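Kitchen Skills 1: Knives and Edges
Handout for week 3. Please bring it to the practical.
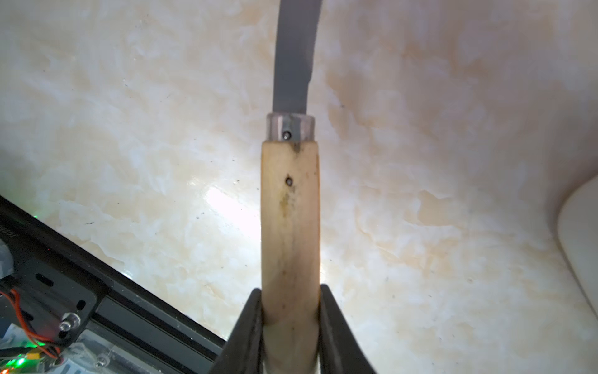

Last week we covered food storage and stock rotation. Today is knife steel, edge care and basic cuts. Tamsin Doucet will take the practical as usual; the theory part is mine. Hollis Benavides

1. Steel

Most kitchen blades are one of two kinds. Carbon steel is iron with a fair amount of carbon and very little chromium. It sharpens easily and takes a fine edge, but it rusts and will darken where it meets acid foods such as onion, lemon or tomato. Stainless steel has enough chromium in it to resist rust. It usually takes longer to sharpen and is less trouble to look after.

The darkening on carbon steel is called a patina. A grey or bluish patina is harmless and gives a little protection. Orange or brown rust is different and has to be cleaned off before the knife is used on food.

Hardness matters as well. A harder steel stays sharp for longer but chips more readily. A softer steel bends at the edge before it chips, and can often be brought back with a honing rod. Many European kitchen knives are on the softer side, and many Japanese ones are harder and ground thinner.

2. Parts of the knife

Learn these terms, as we use them every week.

Point: the very end of the blade.
Tip: the front part of the edge, used for fine work.
Heel: the back part of the edge, nearest the hand. Used for tough items.
Spine: the blunt top of the blade.
Bolster: the thick metal between blade and handle. Not every knife has one.
Tang: the part of the steel that runs into the handle. It may go the full length or only part of the way.

3. Honing and sharpening

These are two separate jobs and they get mixed up a lot. Honing straightens an edge that has folded over slightly with use. It takes off very little metal. Sharpening grinds a new edge and takes off more.

Hone at the start of each shift. Rest the end of the rod on a folded cloth on the bench, with the rod upright. Hold the blade at an angle of 20 degrees and draw it down from heel to tip, first on one side and then on the other. Light pressure is enough — if you can hear scraping, ease off. Five or six strokes a side will do.

Sharpen when honing no longer helps. In a busy kitchen that could be every couple of weeks, at home a few times a year. For the practical we have stones of 600 grit, which is coarse to medium, plus a finer one to finish. Soak the 600 stones until the bubbles stop. Don't soak the fine one, just splash it.

Work one side until you feel a burr (a thin rough lip of metal) along the whole of the other side. Then swap. Check for the burr by stroking your thumb away from the edge, never along it. Finish with alternate light strokes on the fine stone.

4. Boards and washing up

Use wood or plastic boards. Glass, stone and steel worktops blunt an edge very quickly. Put a damp cloth under the board so it can't slide.

Wash knives by hand straight after use and dry them at once. Do not leave a knife in a sink of water, where the next person can't see it. Wooden handles should get a little food-safe mineral oil when they look pale.

Store on a rack, in a block or in a blade guard. Loose in a drawer is bad for the edge and for fingers.

5. Cuts for the practical

Julienne: thin matchsticks. Carrot and leek.
Brunoise: small dice, cut from the julienne.
Chiffonade: leaves rolled up and shredded. Basil or spinach.
Paysanne: thin flat slices, left in the natural shape of the vegetable or cut square. Use for the soup.

Keep the fingertips of the guiding hand tucked back so that the flat of the blade runs against the knuckles. Speed isn't marked this term. Even size is, as uneven pieces cook at different rates.

6. Before next time

Write half a page on how you would look after a carbon steel knife over one working week. Hand it to Senan Fahy at the front desk, with your name on it. Anyone who missed the December safety talk must see Ingrid Nguyen-Tran before touching the stones.

Aprons and closed shoes for the practical, hair tied back.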